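4.2 Clearance and idle posture near finished surfaces

The provisions in this section apply to any arm fitted with a multi-finger hand and operated in a furnished room. They were drafted at Drutetti and reviewed against the site rules already in force at Warero. Both sets of rules limit speed near people, but neither stated how a hand should be held when it is above a counter or table and no grasp has been commanded.

Under the revised rule, the fingers must point downward, the palm must stay above the work surface, and no fingertip may come closer than 15 mm to the surface unless a grasp is in progress. Figure 3 shows the wrist camera view of a hand over the edge of a gray stone-patterned surface, with small household items nearby.

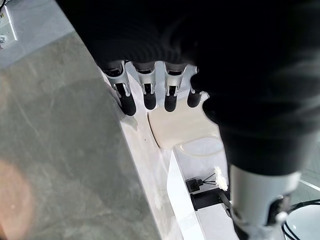 719 words in this section and its notes · 5 shares · 0 comments

Figure 3. Four-finger hand with black fingertips, seen from the wrist camera. Part of the fourth finger is hidden by the hand.

Operators should note that the wrist view alone is not sufficient evidence of clearance. The hand can hide its own outer finger, and a fingertip that overlaps an object in the image may be well above it. The rule therefore requires a second view or a joint-position reading before any sideways motion. Loose cables and light decorative items within reach must be listed in the room record.

Of the 78 room records submitted by July, 15 lacked this list. Bustos recommends that such records be returned to the site and corrected before the next run.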